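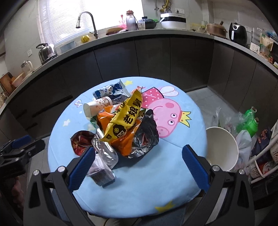

Cempaka Sembiring

「捨てる前に一度ぜんぶテーブルに出しなさい」という教えを、私はずっと疑っている。

服でそれをやるのは、まだわかる。本でもわからなくはない。でも食べものの空き袋でやる意味があるのか。Howladerという片づけ講座のメールマガジンを5月から読んでいて(申し込んだのは私なので文句を言う筋合いはないのだけど)、7月の課題が「台所のごみを見つめる」だった。一週間分とは言わない、半日分でいいから、菓子や惣菜の包みをごみ箱に入れず、食卓に積んでおく。夕方になったら眺める。すると自分の買い物のくせが見えてくるのだという。

見えてくる、という言い方がまず気に入らない。何が見えるのかを先に書いてくれれば、やるかどうか決められるのに。

それでもやった。土曜で家に人がいて、放っておいても空き袋は出る日だった。台所の丸テーブルの上に、みんなが食べ終わったものを置いていく。昼前にはまだ遠慮があって、きちんと畳んだ袋がちょこんと載っているくらいだったのが、三時を過ぎるころには誰も畳まなくなった。そりゃそうだ。どうせ積むだけなら、私だって畳まない。

で、眺めた。

いちばん目立つのは黄色い袋だった。くしゃくしゃになっても「老娘」という字だけは堂々と読める。黒い顔のマークまでついていて、どう丸めてもこちらを見てくる。その下にはオレンジ色のつやつやした包み。横倒しになった紙コップ。青と白の、漫画っぽい絵のついたスナックの袋。暗い赤に金っぽい模様の、やけに立派な包み。

これを見て私が気づいたことは、「袋というのは派手だな」である。買い物のくせではない。売り場で目立つように作られたものが、空になっても目立っているというだけの話で、それを自分の内面の問題みたいに言われても困る。地味な袋に入った豆腐や、裸で売っているきゅうりのほうが食べた量は多いかもしれないのに、そういうものは山に参加しない。見た目の量で反省させるのは、少しずるいやり方だと思う。

講座のほうでは、積んだ山を次の順番で分けろと書いてある。うれしかったもの、なんとなく食べたもの、覚えていないもの。やってみようとして、すぐに行き詰まった。口の開いた、内側が銀色の袋を手に取って、さてこれはうれしかったか。家族に聞いたら「おいしかったけど、うれしいって何」と返された。もっともな質問である。結局、分け方は自分たちで勝手に変えて、「また買う」と「もう買わない」にした。「もう買わない」に入ったものは、ひとつもなかった。なんのための課題だったのか。

ここからテーブルカバーの話になる。本当はそっちを書きたかった。

今うちの台所のテーブルには、水色のぴったりしたカバーがかかっている。ピンクの豚が大きく描いてある。横顔なのに目が両方ともこちら側にあって、ほっぺたは丸く濃いピンク、頭には黄色い王冠。白い水玉のドレスに、ハートのような形の羽まで生えている。まわりには星。大人が選ぶ柄かと言われたら、選ばないと思う。

私が欲しかったのはFlotthorpeの無地の生成りだった。値段も調べてあったし、画面で何度も見た。見すぎて、もう家にあるような気がしていたくらいだ。ところがその店の生成りは、丸テーブル用がいつ見ても在庫切れで、再入荷のお知らせを頼んでも連絡が来ない。そこへTandisという雑貨の通販で、形の合うカバーが2,738円で出ているのを家の者が見つけてきた。3,000円から送料が無料になるというので、台所用のスポンジを足して注文した。スポンジは要らなかった。3,000円という線を引かれると、要らないものでも買ってしまう。私の買い物のくせというなら、空き袋よりこっちを指摘してほしかった。

柄についてはひと悶着あった。商品ページには柄がいくつか並んでいて、無地はグレーしかなかった。私はグレーでいいと言った。ほかの全員が豚と言った。多数決という仕組みをこのときほど疑ったことはない。

届いてからしばらくは、正面に座るたびに落ち着かなかった。朝のコーヒーを飲みながら王冠をかぶった豚と向き合うのは、なかなかのものである。位置をずらして顔を奥に回してみたりもしたが、そうすると今度は向かいに座る人がうれしそうにするだけで、私の前にはドレスの裾が来る。

ただ、使い勝手については認めないといけない。私は「かぶせて縁で留めるだけ」のカバーというものを信用していなかった。前に使っていた四角い布は、椅子を引くたびに端が引っぱられて、皿ごと動いた。留めるだけの布だって似たようなものだろうと思っていたのだが、今のところ動かない。子どもが肘をついても、誰かが乱暴に袋を置いても、水色の面はおとなしくしている。今のところ、と書いておく。こういうものは伸びる。洗濯を重ねたらどうなるかは、まだわからない。

気に入らない点もある。表に縫い目が通っていて、豚の下のあたりから右のほうへ伸びている。商品ページの写真では、どう見ても縫い目などなかった(拡大もした)。字を書こうとして紙をその上に置くと、ペン先がかくんと落ちる。宿題をする人間がいる家では、けっこう困る。Tandisに問い合わせたら「生地幅の都合によるものです」という返事が来た。都合はわかるが、写真に写してくれたらよかったのに。星のひとつでも縫い目の上に置いてごまかす手はなかったのか。

「拭けば落ちる」についても、私は保留にしている。醤油は拭いて落ちた。カレーは試していないし、試したくない。説明書きには「さっとひと拭き」とあるけれど、さっとひと拭きで落ちる汚れというのは、そもそも汚れと呼ぶほどのものではない。

さて、空き袋の山に戻る。

夕方、課題の最後として「感謝して手放す」という段階があった。私はこれを飛ばした。袋に感謝するくらいなら、台所に立った人に感謝したほうがいい。代わりに何をしたかというと、普通に片づけた。分別である。アルミっぽいトレーのようなものと、ぺらぺらの袋と、紙コップ。うちの地域の分け方は何度読んでも頭に入らず、内側が銀色の袋がプラスチックの扱いになるのかどうか、毎回冷蔵庫の横の表を見に行く。表にはだいたい書いてない。書いてあっても「汚れのひどいものは除く」と続いていて、ひどいかどうかは私が決めることになっている。

片づけにかかった時間は、たぶん、食べるたびにその場で捨てていた場合より長い。そこは計っていないので強くは言わない。ただ、テーブルから流しへ、流しからごみ箱へと行ったり来たりしているあいだ、これは普段ならやらなくていい往復だなとずっと考えていた。いちど積んで、眺めて、崩して、運ぶ。手間を増やしておいて、終わったあとの達成感を成果のように数えるのは、どうも信用できない。

ひとつだけ、これは講座の手柄かもしれないと思ったことがある。山ができているあいだ、誰も新しい袋を開けなかった。三時を過ぎたあたりで急に止まったのである。満腹だったのか、山を見て気が引けたのか。私は満腹のほうに賭ける。でも家の者は「なんか、見えてるとね」と言っていたので、公平のために書いておく。

Howladerの次の課題は「引き出しをひとつ空のまま過ごす」だそうだ。そのためにはDritanoの仕切り箱があると便利です、と、きちんと購入先まで案内が付いていた。空のまま過ごすのに、なぜ仕切り箱が要るのか。引き出しの中身を移す先だというなら、それは空にしたのではなくて引っ越しである。買わない。送料無料の線がどこに引いてあっても買わない。

Flotthorpeの生成りは、書きながらもう一度見に行ったら、やっぱり在庫切れだった。カートに入れるボタンが灰色のままになっている。もし入荷したとして、うちの多数決を通るとは思えないけれど、お知らせの登録はそのままにしてある。

2018年7月

追記
コメントで「カバーの下はどうなっているのか」と聞かれたので。古い木の天板で、鍋の跡が白く輪になって残っています。隠すために買ったのかと言われれば、まあ、そうです。縫い目の件は、下敷きを一枚敷けば済むと教えてもらいました。やってみましたが、今度は下敷きが滑ります。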